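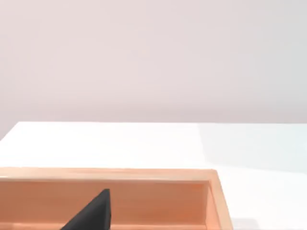 Workshop notebook, Skarnetham holiday cottages
November, entry opened 8:40 a.m.
Entered by R. Russo

Work continued on the winter preparation of Mai, the two-bedroom cottage nearest the harbor. Sandro Costa attended until noon.

Hot water. The guest book records two complaints of lukewarm showers in the upstairs bathroom. The mixing valve was removed and found heavily scaled. It was descaled, refitted and tested with both showers running. The upstairs shower held its temperature for the full test. The downstairs shower dropped slightly when the kitchen tap was opened. This is to be checked again before the next arrival.

Fireplace. The Fumix cowl was inspected from the roof ladder. One fixing screw was missing and has been replaced. A small fire was lit at 10:15 a.m. with the sitting room windows closed, and the chimney drew well. The house manual still tells guests to open the damper fully, although the handle now works in the opposite direction. S.C. will rewrite that page and send it to the office for printing.

Linen. Droner returned the second load short by 5 pillowcases. The delivery slip shows the full number. The office has been asked to raise the matter with them. Until it is settled, please take replacements from the Mai cupboard only and write them on the inside of the door.

Terrace. The outdoor chairs were brought under cover. The long bench stays outside, as winter guests have asked for somewhere to remove their boots. Its rear left leg was tightened.

Booking calendar. Mai is listed as open 365 days a year, which leaves no gap for the boiler service. The office is requested to block two nights before the holiday bookings begin. The repair allowance for the cottage stands at 500 for the season, and nothing was charged to it today.

Outstanding: downstairs shower, damper page, hall lamp switch (sticks when turned off).

Entry closed 3:30 p.m. Keys returned to the board, hook 2.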